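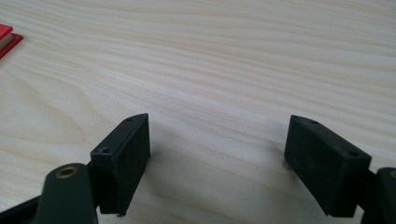

Tischplatte, helles Holz, Maserung quer

Siebe_D
Ich suche eine Nachbehandlung für die Platte im Kinderzimmer. Geölt im Juli mit Indero Hartöl, zwei Aufträge, Zwischenschliff Korn 240. Wasser perlt kaum noch ab, Filzstift zieht in die Poren. Nachölen oder auf Lack wechseln?

Manninen42
Nachölen. Mit 180er anschleifen, dünn auftragen, nach 30 Minuten Überstand abnehmen. Wer den Überstand stehen lässt, bekommt eine klebrige Schicht, die wochenlang nicht aushärtet.

Latrice Begay
Sehe ich anders. Auf einem Maltisch ist Öl die falsche Wahl, weil Filzstift auch bei gesättigter Oberfläche eindringt. Wasserlack auf PU-Basis, drei Schichten, dazwischen Korn 240. Vorher muss das Öl vollständig runter, sonst haftet nichts.

Manninen42
Vollständig runter heißt in der Praxis mehr als 12 Stunden Arbeit mit Staub im ganzen Zimmer. Und Lack lässt sich nicht partiell ausbessern. Ein Kratzer, und die ganze Fläche muss neu.

Siebe_D
Massiv, 30 mm, kein Furnier. Abtrag wäre also möglich. Genutzt wird der Tisch zum Malen und Lesen.

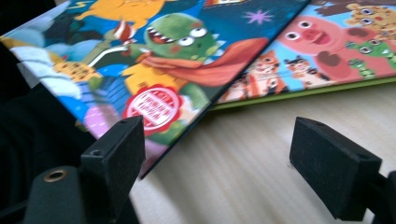 Bilderbücher auf der Platte

Pruteteo
Bei Massivholz bitte an die Unterseite denken. Wird nur oben lackiert, nimmt die Platte einseitig Feuchte auf und schüsselt. Lack also beidseitig, Hirnholz mit einer Schicht extra.

Latrice Begay
Richtig, hatte ich vergessen. Zwölf Stunden halte ich trotzdem für übertrieben. Exzenter mit 120 anfangen, dann 180, fertig.

Manninen42
120 auf geöltem Holz setzt sich nach wenigen Minuten zu. Dann eher 80 — und die Riefen muss man anschließend wieder herausholen.

Siebe_D
Danke. Ich teste beides an der Unterseite, je ein Feld 200 x 200 mm, nach einer Woche Filzstift drauf. Ergebnis stelle ich hier ein.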